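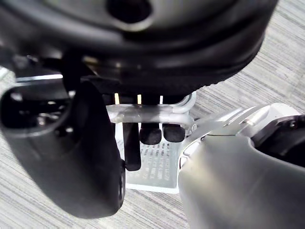
床が変わりました! カートライト館だより 2023年10月

お待たせしました。2階の共同作業室、カーペットの張り替えがついに終わりました。春のアンケートで154通もの回答をいただいて、そのうちいちばん多かった声が「床をなんとかしてほしい」だったんです。前の茶色い床、十数年がんばってくれましたが、椅子のキャスターの跡がすごかったですからね。

新しいカーペットは、グレーと白と青みがかったグレーの線がすうっと流れるような柄です。見本帳の小さな切れ端で選んだときは、正直なところ「ちょっと地味かな?」という意見もありました。ところが広く敷いてみると、これがいいんです! 線の太さや濃さがそろっていなくて、雨の日の窓ガラスみたいな、織物みたいな、見ていて飽きない表情があります。朝と夕方で色の感じがけっこう違うので、ぜひ両方の時間に来てみてください。私は朝の青っぽい感じが好きです。

柄を選んでくれたのは、織物教室でおなじみのロハニ・オンさん。候補は最後に「ゴラード」と「メスロウ」という2つの柄にしぼられて、そこからがなかなか決まりませんでした。ゴラードは無地に近くてすっきり、メスロウは筋の柄。ロハニさんの決め手は「糸くずが落ちても気にならないほう」だったそうで、メスロウに軍配が上がりました。織物教室の人らしい理由で、とても納得しました。

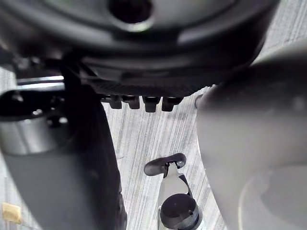
歩いた感じは、前よりしっかりしています。ふかふかではありませんが、足音がだいぶやわらかくなりました。下の階の読書会の方からも、椅子を引く音が気にならなくなったと言っていただいて、これがうれしかった! 靴のままで大丈夫です。冬場に靴を脱いで過ごしたい方は、入口の棚にスリッパがあります。

それから、床に直に座って作業する方が急に増えました。型紙を広げたり、模型の部品を並べたり。机の上だと端から落ちてしまう細かいものも、床なら落ちようがありません。ただ、グレーの筋の上に置いたグレーのねじは、本当に見つかりません。先週、私も腹ばいになって探しました。小さな部品を扱うときは、白い布か紙を一枚敷いてからどうぞ。布は道具棚の下の段に置いてあります。

床が落ち着いた色になったおかげで、道具の質感が前よりよく見えるようになった気もします。つやのある黒、つや消しの黒、磨いた金属。茶色い床のときは全部ひとまとめに「道具」だったのに、近づいて見ると表面がずいぶん違うんですね。細い溝がびっしり並んだ縁なんて、つい指でなぞりたくなります。

この話をマラマ・ホリスさんにしたら、すっかり盛り上がってしまい、「手ざわりをかく会」を開くことになりました! 身のまわりのものにぐっと近づいて、表面だけを鉛筆でスケッチする会です。全体の形はかかなくてかまいません。筋、こすれた跡、光の当たり方、そういうところだけを一枚の紙に集めていきます。マラマさんの見本は、黒一色のものをかいているのに驚くほどにぎやかでした。

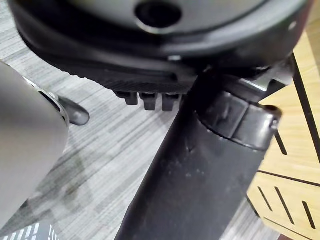
黒い筒の上のほう。襟の部分に細かい筋が入り、右に短い突起が出ています。

会は12月に、新しい床の作業室で行います。参加費は1,000円、画用紙代込みです。鉛筆は2BからHBくらいまで何本かあると楽しいと思います。消しゴムもお忘れなく。かいてみたいものがあれば、手に持てる大きさのものをお持ちください。古いブラシ、鍋のふた、自転車の部品、なんでも歓迎です。絵は久しぶりという方も、ぜひ気軽にいらしてください。

お手入れについても少しだけ。ふだんは掃除機を筋の向きに沿ってかけてくれれば十分です。飲みものをこぼしたときは、こすらずに乾いた布で押さえて、そのあと受付に声をかけてください。染み抜きは「シセル」という液を用意しました。原液のままだと強いので、薄めたものをお渡しします。絵の具と接着剤を使う方は、これまでどおり下敷きシートをお願いします。

張り替えのときに余った端切れも、少し残っています。猫の爪とぎ台の下に敷きたい、という方がさっそく一枚持って帰られました。欲しい方は受付までどうぞ。お代はいりませんが、廊下の敷物の積み立て箱がとなりに置いてあります。目標は3,000円、小さな玄関マット一枚分です。柄はもちろん、またロハニさんに相談します!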